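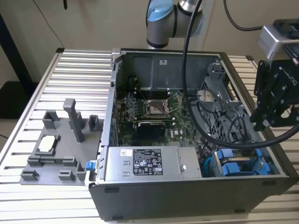
The workcell with the socket open and the chip in its tray pocket.

Frequently asked questions: the Okevik desktop assembly study

Last updated Oct 6, 2019

These are the questions we get most often by email about the Okevik study and the results we have put on this site. If yours is missing, use the contact form at the foot of the page. We read everything but we are slow in November, when the teaching load is at its heaviest.

General

What is the study about?

It looks at how a robot arm can learn to fit parts into a desktop computer when the fit is tight and the parts are easy to damage. We wanted to know whether a short, slow search by touch at the end of a movement would do better than relying on camera position alone. The method is called Privberg search, after the building where we first tried it. The code that runs it is called Okevik, and most people now use that name for the whole project.

Which tasks are included?

Four. Placing a processor in its socket, closing the socket frame, seating a memory module, and plugging in a power lead. The processor task has had most of our attention and most of the figures on this site refer to it.

Why a computer and not a standard peg-in-hole board?

We use peg boards for tuning. They are good for comparing one controller with another, but the hole is always in clear view and there is nothing next to it to bump into. In a real case the arm has to reach past the cooler, the drive cage and the cables, and the part has to go in flat. Several methods that did well on our peg board did badly in the case, and that gap is what the study is about.

Is this meant for a factory?

No. A factory that builds thousands of the same machine can afford rigid jigs and exact positioning. Our interest is in repair and reuse, where each machine that arrives is a little different. Pletier, the refurbishing firm that supplied the cases, takes in mixed batches and would not build a jig for any one of them.

The setup

What hardware do you use?

One arm with a Robotiq gripper, a slatted aluminium table, a fixed camera on the workspace and a force sensor at the wrist. The case lies on its side with the panel off so that the motherboard faces up. We have not tried it with the case standing.

What is the grey tray next to the case?

It is a 3D-printed fixture that holds the loose parts before they are picked up. The processor sits in a shallow recessed pocket so that the arm always starts from nearly the same grasp. The tray went through many versions. In the early ones the pocket was too deep and the fingers touched the plate before they had hold of the chip.

Does the tray make the task too easy?

It makes the pick easy, and we say so in the report. We are measuring the insertion. A separate set of trials starts with the processor put down by hand at an angle in the pocket, and those are listed under "loose start" in the results table. Success falls in that set, mostly through bad grasps.

Is the case fixed to the table?

No. It rests on the rails under its own weight. We clamped it at first and found that the controller learned to push harder than it should, as nothing ever moved. Without the clamps, a heavy push shifts the case and the trial usually fails, which is closer to what a repair bench is like.

Are the processors working ones?

No. All of the processors and boards used in the trials were scrap. We check contacts and pins under a magnifier after each block of trials. We do not power the machines on, so please do not read a success in our table as "the computer starts".

The method

How does the search work, in plain terms?

The arm moves the part to where the camera says the socket is and stops just above it. It then lowers the part until the wrist sensor feels light contact. From there it makes small sideways and tilting moves while holding the downward force steady, and watches how the forces change. When the pattern matches a part that has dropped into place, it lets go. If the pattern does not match in the time allowed, the arm lifts clear and the trial is counted as a failure.

Where does learning come into it?

In choosing the small moves. A fixed spiral will often find the socket in the end, but it rubs the part against the contacts for much longer. The learned version picks its next move from the last few force readings. The lifting, travelling and letting go are ordinary written code.

How much data was used?

The network was trained on 700 demonstrations, recorded by people guiding the arm. Of these, 33 were dropped during checking, mostly for sensor faults or a grasp that slipped before contact. That leaves 667, and this is the number given in the report. An earlier version of this page gave the higher number without saying that some had been removed.

Did you train in simulation as well?

We tried and left it out. Our simulated contacts were too clean, and the network trained on them pressed too hard on the real board. Other groups may well have better contact models than we do.

Do you need the force sensor?

Yes, for this method. We ran it with motor current as a stand-in and the readings were too noisy at the low forces we care about.

The results

How well does it work?

On the processor task we ran 40 test trials with each method, using a board that was not in the training data. The camera-only version seated the processor in 16 of them. The fixed spiral managed 27. The learned search managed 34. The full table also gives the time taken and the highest force in each trial.

What went wrong in the six failures?

Four ran out of time with one corner of the processor raised. In one the grasp slipped. In the last, a cable touched the wrist and the controller read the drag as contact with the socket. We have since added a check for contact that comes too early, but the published figures were taken without it.

Do cables cause trouble in general?

Yes, both the ones in the case and the ones on the arm. The arm's own cables hang in loops and pull on the wrist differently depending on where it is. We zero the force sensor just before each descent, which removes most of the effect. Loose cables inside the case were left where they lay, and we did not tie them back.

Is the difference between the spiral and the learned search large enough to trust?

On success rate alone, we would be careful. The test set is small and a few trials either way would change the picture. The difference in contact time is much clearer, and it held on every task except the power lead. There the fixed spiral was as good and a good deal simpler, so for plugs of that sort we would use the spiral.

Does it carry over to other boards?

Partly. It did well on boards with the same socket type and badly on boards with a different one. With a short round of extra demonstrations it recovered most of the loss. We have not tested laptops or small-form cases.

Has anyone else repeated the results?

A group at Te Moana ran the memory task on a different arm and sent us their logs. Their success rate was lower than ours at first. They traced most of the gap to a delay in their force readings, and the setup notes now explain how to measure that delay before you start.

Using our material

Can I download the data?

Yes. The archive holds the force readings, arm positions and camera pictures for the demonstrations we kept, along with the logs of all test trials, failures included. The removed demonstrations are in a separate folder, each with a short note on why it was taken out.

Can I print the tray?

Yes. The files are in the same archive. Print it flat side down and leave the pocket free of supports. Measure your own processor first and adjust the pocket to suit, as the supplied file fits only the parts we used. The tall post and the block holders can be left off if you only want to run the processor task.

Will the code run on my arm?

It should run on any arm that takes position commands at a steady rate and has a wrist force sensor. You will have to write the link to your own controller. We can answer questions about the search code but not about particular makes of arm.

May I use the pictures in teaching?

Yes, with a credit to the Okevik study. Please keep the captions with them.

How do I report a mistake?

Use the contact form and give the page or file name. Corrections are listed at the bottom of the results page with the old figure left visible beside the new one.

What are you working on next?

Closing the socket frame and seating the processor as one continuous task. At present they are run and scored separately, with a person checking the processor in between. We are also recording demonstrations for taking processors out, which Pletier has asked about more than once. No results from either are ready to share.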